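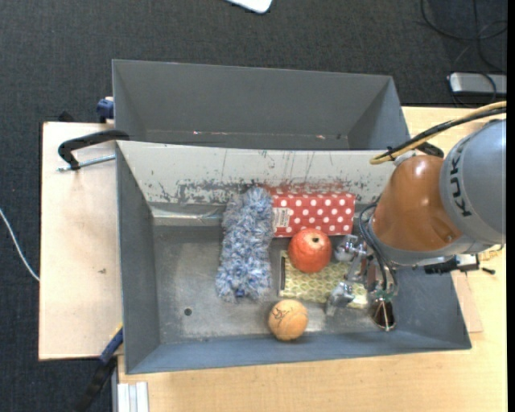
Taltudoのピッキングセル、配線引き直しで再稼働　Laltalden拠点

機械・設備ニュース／5月

Laltaldenにある物流会社Taltudoの検証拠点で、止まっていたビンピッキングセルが午後3時すぎに動き出した。止まっていた理由は手首まわりのケーブル。加えて、箱の位置ずれ。どちらも部品の大きな交換はなし。保守を請け負うPrestenの担当者が朝から入り、配線の取り回しと箱の固定をやり直した。

セルの中身はシンプル。KUKAのアームが1台、木の天板、灰色の金属の箱が前後に並ぶ。手前の箱に雑多な品物を入れ、グリッパでつかむ。果物、水玉の箱、平たいパッケージ、毛足の長いはたきのようなもの、ボール。形も硬さもばらばらの品を混ぜるのがこのセルの決まりで、拠点では「まぜ箱」と呼んでいる。

発端は朝の点検。夜間の試験で、アームが箱の奥へ手を伸ばす姿勢のときだけグリッパの信号が途切れる記録が残っていた。手前では出ない。奥の隅、しかも手首を大きくひねったときだけ。当番が再起動をかけ、しばらく普通に動き、また同じ姿勢で停止。ここで当番がPrestenに電話を入れた。

到着したのはThemis Karras氏。Prestenの現場担当で、このセルの立ち上げにも関わっている。まず電源を落とさず、低速の手動モードで問題の姿勢まで送ってみるところから始めた。「止まる姿勢が決まっているなら、先に線を見ます。ソフトのログはそのあと」とKarras氏。

■手首まわりの配線

線を見た結果はそのとおり。黄色系のケーブルと黒のケーブルを束ねて手首の上に通しているが、束の留めがきつく、ひねると逃げ場がない。コネクタの根元が毎回引っ張られていた。外から見て被覆の傷はなし。ただ、根元を指で軽く押すと信号が揺れる。

処置は次の順で進んだ。

アームを楽な姿勢に戻し、非常停止を押して札をかける。
エアを抜く。グリッパが勝手に開かないか確認。
結束バンドを全部切る。古いバンドは箱の中に落とさないよう袋へ。
コネクタを外し、ピンの曲がりと汚れを見る。清掃して差し直し。
束を通し直す。橙色の関節の上でゆるい輪を作り、余りを持たせる。
黒い細いホースは関節の横を下ろし、電線とは別に留める。
手首を端から端までゆっくり回し、どこにも突っ張りがないことを見る。

輪の大きさは何度かやり直しになった。大きすぎると箱の縁に引っかかる。小さいと元の木阿弥。Karras氏は布テープで仮留めし、奥の隅の姿勢、手前の壁ぎわの姿勢、真上の待機姿勢と送って、三度目の取り回しで決めた。本留めは面ファスナー式のバンド。結束バンドより緩めやすく、次の点検で開け閉めできるため。

ブラケットのネジも見た。グリッパ取り付け部のネジは6本、うち2本に緩み。ロック剤を塗って締め直し、合いマークを入れたた。締め付けトルクはPrestenの手順書の値に合わせている。ここまでで昼。

■箱の位置

午後は箱。配線が直っても、つかみ損ねが残った。信号は正常、指も閉じる、なのに平たいパッケージだけ指が浅く入る。奥の品ほどずれが大きい。

箱は天板の上に置き、左側をクランプで押さえている。木の板をかませて締める方式で、立ち上げのとき間に合わせで組んだものがそのまま残った。グリッパの指が壁に触れるたび、箱がわずかに回る。見た目では分からない。定規を当てて分かる。

箱の内壁には黒い擦り傷が縦に走り、塗装のはがれた跡も帯になっている。奥の壁がとくにひどい。Karras氏はこの傷を消さないよう当番に頼んだ。新しい傷と古い傷を見分けるため、マスキングテープで目印を貼り、日ごとに見ていくという。「壁の傷は動作の履歴みたいなもの。塗り直すのは最後でいい」

固定のやり直しは次のとおり。

箱を空にする。品物は別の台へ。
クランプを緩め、箱を基準の線まで戻す。
天板と箱の底のあいだのほこり、木くずを拭き取る。
かませの板を当て直し、箱の角に沿わせてクランプを締める。
手で箱の四隅を押す。動いたらやり直し。
後ろの箱も同じ要領。前の箱に押されて動いていないか、すき間を測る。

締めすぎは禁物。箱の壁がたわむと、今度は中の高さの計算が合わなくなる。手で締めて止まったところで終わり、工具は使わない。これは手順書に赤字で追記された。

なお、間に合わせのクランプは当面このまま。Prestenは天板に穴をあけて位置決めピンを立てる案を出しているが、Taltudo側は箱の大きさを変えて試す予定があり、返事は保留。6月以降の話になりそう。

■位置合わせの取り直し

箱を動かしたので、位置合わせも取り直し。セルの制御には社内ツール「Kandpal」を使っている。カメラで見た座標とアームの座標を合わせる作業で、校正板を箱の中に置き、姿勢を変えながら記録していく。1回の所要は20分。途中で誰かが天板に寄りかかると最初からになるため、通路側にコーンを立てた。

一度目は不合格。校正板の下にボールの跡らしき汚れがあり、板が少し傾いていた。拭いて二度目、合格。数値は手順書の範囲内。Kandpalの画面では古い校正値も残るので、当番が名前を変えて退避。上書きするとあとで比べられない。

続いて空振り試験。品物を入れず、指先が壁や底にどこまで寄れるかを見る。底のすぐ上で止める余裕をこれまでより少し広げた。平たい品はつかみにくくなるが、底を叩く心配が減る。午前中の配線に余計な力をかけたくない、とKarras氏の判断。

■つかみ試験

最後に品物を戻して実際につかませた。まず果物。丸くて転がるので、横から指を寄せると逃げる。上の指を脇に沿わせ、下の指を深めに入れる動きに変えると安定した。次に平たいパッケージ。果物の下に重なった状態だと、片方をつかんだつもりでもう片方も動く。ここはソフト側の宿題として残った。

連続試験は20回以上。信号の途切れは出ず。つかみ損ねは何度かあったが、いずれも重なった品が原因で、箱のずれは見られなかった。試験のあと定規を当て直し、箱は基準線の上。ここで再稼働の判断が出た。

はたきのような長い品は試験から外した。毛が指のすき間に入り、細い線に絡むおそれがあるという。つかむ動作は当番が立ち会うときだけ許可。夜間の無人試験では、この品を選ばない設定にしてある。絡んだら引き抜かない、まず停止、指を手で開ける、というのが当番への指示。

■日常点検に追加された項目

今回の件で、朝の点検表に以下が加わった。チェックは当番、記録はKandpalの日誌欄。

手首の上のケーブルの輪。つぶれていないか、箱の縁に触れていないか。
ホースの折れ。関節の脇と、グリッパに入る手前を指でなぞる。
ネジの合いマーク。ずれていたら締めずに連絡。
箱の位置。基準線と角を見る。線が見えなければ箱がのっている。
クランプの緩み。手で軽く回して確かめる。
内壁の新しい傷。マスキングテープの日付の横に印をつける。
床のケーブル。カーペットの上の線を踏まない位置に寄せる。

床の線は前から苦情のあった点。天板の脇を通る人が足で引っかけ、機器側のプラグが抜けかけたことがあるという。線を覆うカバーは発注済みで、届くまでは養生テープ。粘着が強いとカーペットが傷むので弱粘着を使うこと。

■今後の予定

Prestenは2週間後に再訪し、バンドの緩みとコネクタを見直す。そのとき予備のケーブル一式を拠点に置いていく。今のケーブルは根元が一度弱っているので、次に信号が揺れたら差し直しはせず、その場で交換。交換手順は当番だけでもできるよう、Karras氏が書き起こしている途中。

Taltudoでは夜間試験を当日の晩から再開する。ただし速度は当面落としたまま。元の速さに戻すかは再訪の結果を見てから決める。担当者によると、止まっていたあいだに溜まった試験項目は後ろにずらし、重なった品のつかみ方を先に回すとのこと。

再稼働の後、当番の机に残った連絡メモは次の一行。「輪を直したくなっても触らないでください、先に電話。Presten Karras」

（追記）初出で点検の担当をPrestenとしていましたが、朝の日常点検の担当はTaltudoの当番です。該当箇所を直しました。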